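Ticket: Genero hand gripper drops out of Liem during visitor session
Product: Genero hand gripper, Liem recorder 2
Site: Rodness workshop
Status: Open, waiting on Ondico

First entry

Hello Ondico support, me again! We had our open day on Saturday and I spent most of it on the clothes table, letting visitors have a go with the hand gripper while Liem recorded them. Lovely turnout, lots of questions, and the kids were better at it than the grown-ups. But the recorder kept throwing error 135 ("tool stream lost") and dropping back to the start screen in the middle of a pick. The gripper itself carried on working perfectly well, opening and closing as normal, so from the visitor's side it just looked as if I'd got bored and started jabbing at the laptop.

First one was at ten past eleven, before the crowd got going. I restarted Liem and it was fine until lunch. After lunch it was every few minutes.

What I tried on the day:

Restarted Liem. Works for a bit.
Restarted the laptop. Same.
Swapped the USB lead for the spare. Same, and the spare is shorter, so people had to lean in.
Turned off the live preview on the big screen. This one helped, I think? We got a good long run with the preview off, then somebody asked for it back on (fair enough, it's the fun bit) and the error came back within a minute or two.

Second entry

You asked for the session count and the log. The log is attached to the ticket. Liem says 1000 clips started and 932 saved, though that's everything since we set it up in February, so please don't think we lost the difference in one afternoon. Can I get a figure for just the open day? I couldn't find a filter for it anywhere.

You also asked whether the gripper was being squeezed fully shut when it dropped out. I wasn't watching for that, sorry. I had a table to run.

Third entry

Right, I've had a quieter hour with it. Preview off, original lead, just me: no errors. Preview on, original lead, just me: error 135 after twenty minutes. Preview on, spare lead: error straight away, then nothing for ages, so I don't know what to make of the lead at all. I've put a bit of tape on the spare so we don't mix them up again.

The buffer setting you mentioned is greyed out on our version. Is that a licence thing or do I need the update first? I'd sooner not update before the next school visit unless you tell me it's safe.

Fourth entry

One more thing that might help you narrow it down: the dropouts seemed worse on the thick clothes than on the thin ones, and I'd like to know if that rings any bells at your end. It could be that people take longer over them, so there's simply more time for it to fail. Corduroy is the one I'd start with. I've added a still of a pick on the olive green, with a fold of it pinched between the two blue fingers, so you can see how much cloth goes in at once. If you want me to repeat that with the preview on and off, tell me how long to leave each run going and I'll do it before we pack the table away.

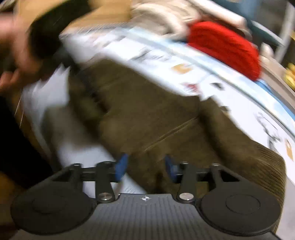
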